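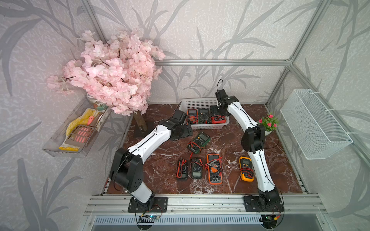

## Meter Sorting at the Robotics Club

Both arms reaching for the basket, with three meters standing in it and the rest still out on the marble. Daniyal Sial likes the tangled red and black leads best of all - they are what makes this job such a lovely headache for our students!

We began in September with plain wooden blocks, and I'm so proud of how far everybody has come. Aurel Toma keeps the practice log, which reached 243 runs on 8 Jan 2023, and he would be delighted to show it to any family who stops by to visit the club.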